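Before you call a builder about your new practice, sit down with a tape measure and a pot of coffee (a big one!) and work through the floor plan yourself. 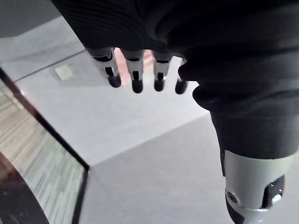
## Measure the rooms

Write down every wall, door and window. Our Lavgate clinic had 568 square feet to play with, and we still fit 3 treatment rooms once the hallway was straightened.

## Plan the plumbing

Mark the drains first, then the sinks.

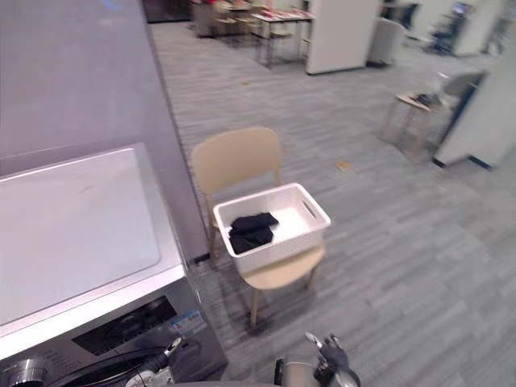
Keep them on a shared wall if you possibly can, and ask your plumber to look over the sketch before anybody orders cabinets.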